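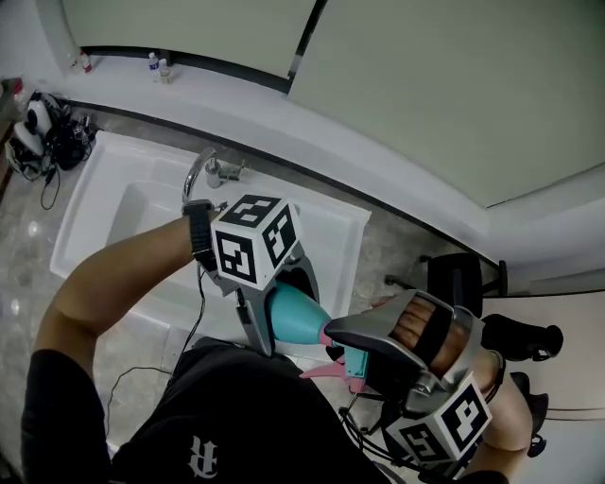

Cleaning and Storing TV Box Sets, Tapes and Episode Guides

A long-running series takes up a lot of shelf. Between the discs, the old home recordings and the paperback guides that go with them, a fan of one show can fill a bookcase without trying. Most of the damage comes from dust, sunlight and packing things too tightly.

Before you start

Empty one shelf at a time and keep everything in order on a table or bed. Wash your hands and dry them well. You will need two soft cloths, a clean dry paintbrush, a roll of paper towels and a pencil.

Spray cleaner goes on the cloth, never on the shelf while there are books or cases on it. Liquid runs to the back corners and gets under the bottom edge of a cardboard sleeve, where it leaves a tide mark.
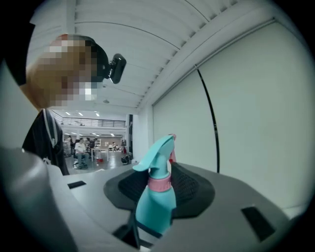 Tatby Home Pages
Posted Jul 30, 2020 in Shelves & Storage

Disc cases and sleeves

Wipe plastic cases with a barely damp cloth, spine first, then dry them with the second cloth. Cardboard outer boxes get the brush only. If a price sticker has left glue behind on plastic, rub it with a little cooking oil on a paper towel, wait a few minutes and wipe it off with soapy water. Do not try this on cardboard.

Check the hubs while the cases are open. On thick season sets the center teeth break off and the disc slides around loose. Replacement cases are cheap – measure the width of the spine before ordering, or the printed cover won't fit.

Clean a disc only if it skips. Go from the center straight out to the rim with a soft, dry cloth. Wiping in circles can leave a scratch that follows the track.

Home-recorded tapes

Stand tapes on end like books, with the full reel at the bottom. Keep them away from speakers and off the top of the radiator. A white, powdery bloom on the tape itself is mold. Put that tape in a sealed bag and don't play it, as it will spread to the machine and then to the next tape.

Label the cassette as well as the sleeve. Season and episode number are enough.

Episode guides and companion books

Thick paperbacks suffer most. A 457-page guide that is left leaning will twist at the spine within a year or so. Stand books upright with others of the same height, snug enough to hold each other up but loose enough to pull one out by its sides. Very large annuals can lie flat, no more than three deep.

Use a paper slip to mark your place, and take it out when you finish. Sticky notes lift the ink from cheap paper.

If a book smells musty, stand it open in a box with a dish of baking soda beside it and close the lid. Leave it for 9 days, then brush it off outdoors.

How often

Dust the tops of books and boxes once a month. Do the full job once a year. May is a good time in most places, dry enough to have the windows open and not yet hot.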